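Notes on collecting kitchen demonstrations, part 2

Sep 2, 2026

The April post covered the teleoperation rig and how we time-stamp the joint data. Since then most of my hours have gone into the collection itself, and several people have asked what a working session looks like and what we throw away. These are my notes on both.

The target for the current batch is 3000 accepted episodes across the kitchen tasks. An episode is one attempt at one task, recorded from the moment the operator presses the pedal until they release it. Our limit is 30 seconds for single-object tasks. Anything longer is usually an operator hunting for a grasp, and the policy learns the hunting along with the grasp.

We keep two sites. Durier is the original lab kitchen, with fixed lighting and a counter we know to the millimetre. Clarkach is a fitted kitchen with daylight, steel appliances and a good deal of reflection. Policies trained only on Durier data did badly at Clarkach, mostly in the approach phase: the arm would go to a plausible place and close on nothing. Mixing the sites helped more than adding further episodes from either one.

Drawers have taken the most work. A low drawer puts the objects well below counter height, so the arms have to reach down past the front panel, and the head camera sees the contents at a steep angle. Cans are awkward in their own way. An upright can wants a grasp from above or from the side, and one on its side wants the fingers lined up across its length. If every reset puts the cans upright, the model never learns the second case. 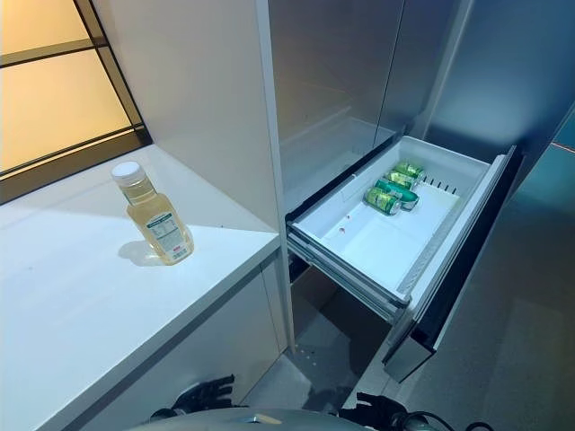
Head camera view, freezer drawer open, four cans in the bin and one of them on its side.

I-seul Wi wrote the reset procedure we now follow. The layout for each episode is drawn at random before the operator looks at the bin, and it sets the position and orientation of each can. Before that we let operators place things by hand, and the positions bunched up badly. People put objects where they are easy to reach. Plotting the start positions from the first weeks gave a tidy blob near the front of the drawer and very little elsewhere.

The counter matters too. We leave an unrelated object on it in a share of the episodes, so that the model sees clutter it has no reason to touch. The instruction text never mentions that object. Whether this is worth the extra reset time I can't yet say, as we have not run the comparison.

Review is done in Nisex, our own playback tool, at double speed. Tiina Salminen and I each mark an episode as accept, reject or trim. Our main grounds for rejection:

- a gripper touches the drawer front during the reach
- the operator pauses with the fingers closed on nothing
- the head camera stream drops frames during contact
- the start layout does not match the one drawn

Failed grasps followed by a clean second attempt are kept and tagged. I was against this at first. Tiina ran a small test with and without them, and the version with recoveries did better when a can rolled, so I have stopped arguing.

Over the last full session we rejected 23 episodes, most of them for drawer contact. The cause was a wrist offset that had drifted after a cable was re-routed. It was a small error, invisible at counter height and obvious at the bottom of a reach. Jõgi, the calibration script, now runs before each session and refuses to start recording if the offset is out of range.

Still to do: opening and closing the drawer as separate tasks, then as one sequence with the pick in the middle. The sequence will need a longer time limit, and I would like to settle the trimming rules before we start on it. The format of the episode files has not changed since April, so existing loaders will work as they are.

Contact: use the form on the About page | © 2026, all text and pictures by the author | Back to top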